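Week 6 — storage & slotting (notes from the lecture, cleaned up a bit, not much)

Reading for this one: Ventura ch. 4, first half only. Skip the appendix. The Takács handout is still on the course page if you lost yours.

**Where we left off**

Last time = receiving. Goods come in, get checked, get a label. Now — where do they go? Two basic answers, everything else is a mix.

1. *Fixed location.* Every item has its own spot. Easy to learn, easy to check by eye. Wastes space, since the spot has to fit the biggest stock you'll ever hold, and most days it's half full.
2. *Random location.* Item goes in any open spot, the system remembers. Good use of space. Falls apart the minute somebody puts a box away without scanning it.

Most small stockrooms say they're fixed and are really random with no system. Ventura's line, worth keeping: "the map is in one person's head and that person is on vacation."

**Space, quick math**

Fixed — add up the *maximum* stock of each item.
Random — add up the *average* stock of each item, then some slack on top.

With smooth use and no safety stock, average is half of the max. So random needs a lot less room on paper. In practice you never get the full saving (peaks line up, esp. in November). Know why peaks lining up matters, it will come back.

Worked case from class: Clurnari, spare parts for sewing machines. 423 items, one room.

- fixed plan: one slot per item, 423 slots, no sharing
- they sorted by picks per month. The top 51 items got moved next to the packing bench
- everything else left where it was

Walking dropped a lot. No new shelving bought. Point being — they got most of the gain from moving a small group of items, and the rest could stay badly placed without anybody minding.

**ABC classes**

Sort by picks, NOT by value. This is where people lose points every year. An expensive part that moves twice a year is a C for slotting, even if accounting calls it an A.

- A: picked all the time. Near the bench, between knee and shoulder
- B: regular. Same aisle, higher or lower
- C: rare. Back of the room, top, wherever

Redo the sort when seasons change. An old ABC list is worse than none, people trust it.

**Shelf types**

Closed back vs open back. Open-back you can load from one side and pick from the other, so oldest stock gets to the front if people keep to their side. Also lets light through. Downside: small stuff gets pushed out the far side and ends up on the floor or in the next aisle.

Compartments vs long open shelf. Compartments keep items apart, good for small mixed stock. But a compartment is a fixed size, and an item that's slightly too big for it wastes a whole second one. (Honeycombing — empty space you can't use becuase of what is next to it. Learn the term.)

Wood vs steel, short version: wood is quieter, kinder to boxes, harder to move the boards later. Steel is adjustable. Check the load rating on either, don't guess.

**Numbering**

Aisle – bay – level – position. Levels count from the floor UP, so you can add one on top without relabeling. Leave gaps in the bay numbers, go by 10s. Titach did 1, 2, 3, 4 and then put in a bay between 2 and 3 and called it 2-and-a-half. Insaurralde showed the label. It was still in use when she visited.

No letter O, no letter I in codes.

**For next time**

- Take any storage you can get to — pantry, closet, garage, a stockroom if you work in one. List 10 things in it, guess the picks per month, class them A/B/C
- Then say which ones are in the wrong place and where they'd go
- One page, hand drawn plan is fine. Put codes on the plan

The Trorex problem set (out of 100) is due the week after, seperate from this. Question 3 has a wrong unit, should say picks per month, not per day. Questions about grading go to Nélida Insaurralde, about the reading to Tiburcio Ventura.

Open-backed shelf with square compartments, all empty: 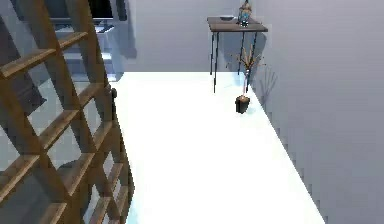
*Computer rendering. Source: course slides, week 6, N. Insaurralde.*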